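The Bowl by the Door, and Other Small Victories

I've been on a kick about little stuff this month. Clips, caps, hooks, the plastic bits that come off of things and get set down "just for a second." Every flat surface in my house used to have a sprinkling of them, and my answer so far is bowls.
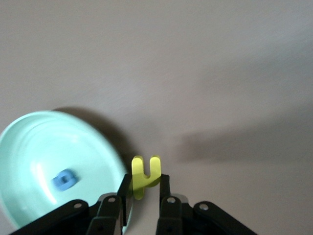 Marcelle Hamel wrote in after the last issue to tell me that bowls are where small things go to be forgotten, and that she gave hers up years ago for a drawer with dividers. She also said a bowl only works if you empty it on a schedule, and she doesn't know one person who does.

Well, Marcelle, now you know one! I empty mine on Tuesday, right after supper, while the dishwasher is getting going. It takes less time than it takes me to find my reading glasses. I tip everything out on the table, put the things with a home back in their home, and give the rest one more week. If it's still a mystery the Tuesday after that, out it goes. (I have been burned by this exactly once. It was the little foot off the blender.)

I do think she has a point about drawers, and I tried one. I bought the Wimilon divider set, the one with the adjustable slots, and spent a very happy afternoon sorting. Then I shut the drawer and never opened it again except to shove things in the front. My hands want to drop something, and a drawer has to be pulled. A pale green bowl sitting out on a plain table is about as easy a target as I can give myself, and a blue doodad shows up nicely against it, so I notice it's there.

A few things I've settled on, if you want to try it:

Go wide and shallow. I started with a deep old mixing bowl and it was hopeless, everything sank. If you have to dig, it's too deep.

Smooth inside is better than woven. I love a basket as much as anybody, but crumbs and lint get down in the weave and you'll be picking at it with a toothpick.

Keep the table around it bare. This is the hard part at my house. The minute there's mail next to the bowl, the bowl becomes part of the mail.

No money, no keys. Keys get their own hook. I held out on this for a long time and I was wrong.

Stop at 3 bowls. I have one by the door, one in the laundry room and one on the desk, and when I tried a fourth upstairs I started losing track of which one I'd used.

As for color, I like something light. Bright clips in yellow-green or orange are worth hunting for too, if you're buying new ones for chip bags or cords. My old black ones vanish the second they hit the bottom of my purse. I picked up a pack of 20 at Dastitz back in April and I still have 15, which for me is a record.

Next time I want to get into the cord situation behind the TV, so if you have a system, please send it along. Marcelle, I'm counting on you to disagree with me.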